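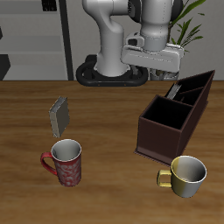
Teaching the mug task in sim: SpaceMouse, VR controller or dragging the arm?

Posted by wristflip_60
November 1, 2023

Hi all! First real thread from me, so be gentle. I've been collecting demos in simulation for a tabletop job: pick up a mug, set it down on the other side of the table. Two mugs, a book and a desk organizer on a wood table, robot mounted at the far side facing you. I drive it with a SpaceMouse and I'm having a blast, but my demos are slow and kind of ugly. I have 100 of them so far and when I play them back you can see me stopping to think before every grasp.

Would I get better data with a VR controller? I have access to a headset. Also, the arm faces me across the table, so left and right feel flipped and I keep steering the wrong way.

Jamano
VR, no question. I switched in August and my episodes got about half as long. Your hand already knows how to reach for a mug, so let it! With a SpaceMouse you end up moving one axis at a time and the policy learns exactly that: over, stop, down, stop, close.

For the flipping thing, put your viewpoint behind the robot's base while you drive. You can still record from the front camera. Those are separate settings in pretty much any simulator.

namel_gripper
Going to disagree with Jamano a bit. VR is fast but it's shaky, and in sim you don't feel the contact. I got loads of demos where the fingers hit the rim, the mug scooted sideways and then the grasp sort of worked anyway. The policy picked up the scooting too. I went back to the SpaceMouse and practiced for an evening before saving anything.

And what are you grasping, the handle or the rim? The handles on your two mugs are pretty different. The red one has a round loop and the yellow and white one is squared off, with a fairly small gap. If you mix handle and rim grasps with no pattern to it, the thing will try for the spot in between. Ask me how I know.

wristflip_60
Oh no. I've been doing whichever looked easier at the time. Handle on the red one mostly, because it's tall, and rim on the wide one, except when I felt lucky.

namel_gripper
That's fixable! Red equals handle, wide one equals rim is a perfectly good rule. Just stick to it. Pull the lucky ones out.

Jamano
Fair point on the contact. I do filter mine: anything where the mug slides more than a finger width before the close gets tossed. I still end up with more good demos per hour than I ever got with the puck, so I'm not moving on this one :)

Baranauskienė
Can I put in a word for hand guiding? I know it's sim, but if you have the matching real arm you can put it in gravity comp, push it around by the wrist and stream the joint angles into the simulated one. It's wonderful for anything where the elbow matters. With the other two you only command the hand and the solver decides what the rest of the arm does, and sometimes it decides something horrible right next to your organizer.

Speaking of which, what's the clearance like when you approach the wide mug? The organizer is directly behind it from your side, so from the robot's side you have to come in over the top of the thing.

wristflip_60
Yes!! That's where I lose most of my time. The back part is taller than the front bin, and it slants, so I go up, over, and then drop down. I clip the back corner a lot. No real arm here, sadly, sim only.

Baranauskienė
Then go up and over in one arc and do it the same way every time. Set a waypoint height if your teleop script allows it. Save a few episodes where you start in a bad spot, say low and close to the organizer, and back out of it cleanly. Those recovery demos did more for my success rate than the next 200 clean ones did.

sondgate_lab
Late shift poster here. We did a similar pick and place and ended up with 2556 episodes, and if I could redo it I'd collect far fewer and vary the layout more. Are you shuffling the objects between resets? If the book is always on the left, and always turned the same way, the network can use it as a landmark. It looks great right up until you move the book.

wristflip_60
Mugs are shuffled, book and organizer are not. I guess I know what I'm doing tonight.

Jamano
Shuffle the organizer only a little at first, or you'll get starts where the mug can't be reached at all. I reject those at reset with a quick reach check.

namel_gripper
Agree with Jamano for once. And please trim your pauses! Drop the frames where the commanded motion is near zero, but keep the ones while the gripper is closing. I cut those by accident and the arm learned to lift before it had hold of anything.

wristflip_60
OK, plan: view from behind the base, one grasp per mug, one arc over the organizer, book shuffled, pauses trimmed. I'll do 60 with the SpaceMouse and 60 in VR, train on each and post both success rates in this thread.

Baranauskienė
Please post the failures too, those are the fun ones to watch.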